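Sirwood Community Help > Laundry and Fabric Care

Shirt sleeves twist after washing, seam no longer straight
Posted by pai_tenant, April 9, 2026
Viewed 1,268 times

I have several long-sleeved cotton shirts, all from the same maker (Bandach). After a few washes the side seams have moved toward the front and one sleeve sits rotated at the cuff. I wash at 40 C, spin at the highest setting and tumble dry on medium. The machine is a Plombridge front loader. Is this caused by the spin speed, the dryer or the shirt itself? Can it be reversed? The shirts have not become shorter as far as I can measure.

gridline91
Member, 1,971 posts

The usual name for it is spirality, or torque. It is mostly a property of the cloth. In single jersey knits the yarn carries leftover twist from spinning, and the loops lean over once water lets the yarn relax. Woven shirts can do something similar if the panels were cut off grain.

To check which one you have, lay the shirt flat without pulling it and look at the side seam from underarm to hem. If the seam drifts steadily in one direction, the cloth is the cause. If it is straight for most of its length and then jumps, the panel was sewn under tension and washing released it.
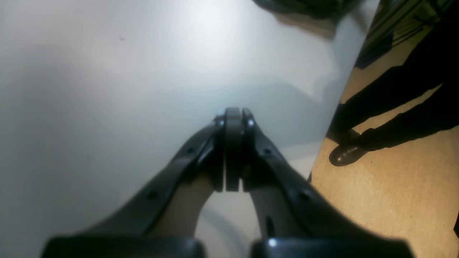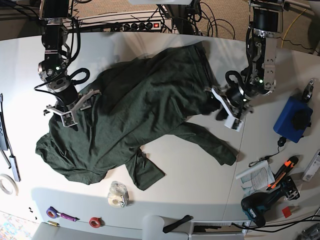

Second picture: dark green long-sleeved shirt, crumpled.

Partial correction is possible. Wet the shirt, spin it on low, then pull the hem corners against the direction of the twist until the seams line up. Dry it flat. Steam helps on wovens. Expect to repeat this after every wash — the yarn goes back to its relaxed position each time it gets wet.

Spin speed has a small effect. Tumbling has a larger one, as it lets the knit relax fully.

wet_end
Member

Turn the dryer off and hang them. Mine stopped twisting when I did that.

tolerance_stack
Member, 2,000 posts

Hanging will not stop it if the yarn is unbalanced, but it slows it down. Also check the load size. An overfilled drum wraps the sleeves around other items and they dry that way, which looks like torque but irons out. If the cuff comes straight under the iron, that was the load. If it does not, I would return the shirts.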